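Wall labels should carry less text and larger type

The Galbraith in Naston rehung its print rooms in September, and with the new hang came new wall labels. The old ones gave artist, title, date, medium and accession number. The new ones give all of that plus a paragraph, and the longest paragraph I found ran to 200 words. The type is small enough that I had to stand closer to the label than to the etching beside it.

I think this is a mistake, and a common one. A label has two jobs. It identifies the work, and it supplies any fact the viewer needs and cannot get by looking. Process is a good example of the second kind. In the Kundby woodcuts, the gray areas were printed from a second block, and a visitor without training in printmaking will not see that. One sentence covers it. The label in the second room uses six, and four of them concern how the artist felt about winter. 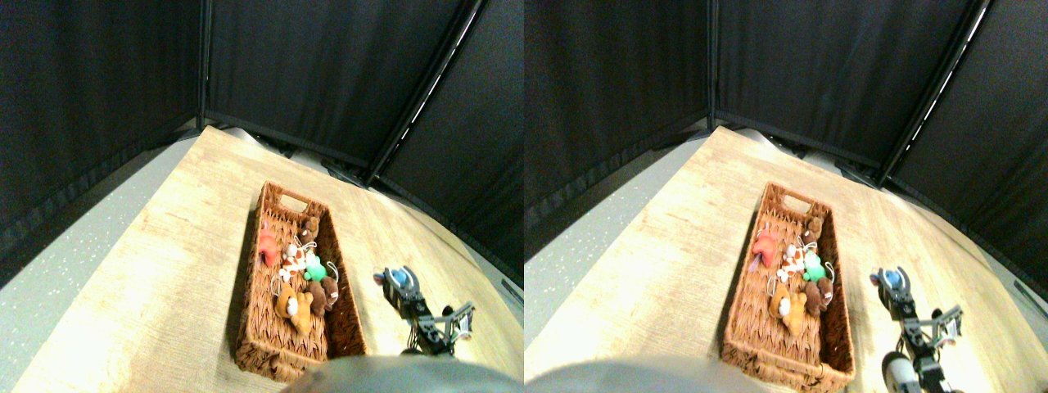 Length also changes how people move. I sat on the bench in the second room for an hour and timed 33 visitors at one print. The median time at the label was longer than the median time at the work, and 2 people photographed the label only. This is a small sample from a single afternoon and I would not build a policy on it. It does agree with what I have seen at the Emivville annex, where the labels are also long and a line forms along the left side of each wall.

Eluned Maddocks, who wrote most of the Galbraith texts, has argued that short labels favor people who already know the subject. I take the point seriously. My answer is that the longer material belongs in a printed sheet at the door, in large type, keyed by number. The catalog already lists 543 works with full notes, so the writing exists. A sheet can be carried to the bench and read sitting down.

For the wall, I would set a limit of about 40 words after the caption, no adjectives of praise, and type that can be read from the distance at which the print itself is best seen. The etchings in the first room would be a reasonable place to test it.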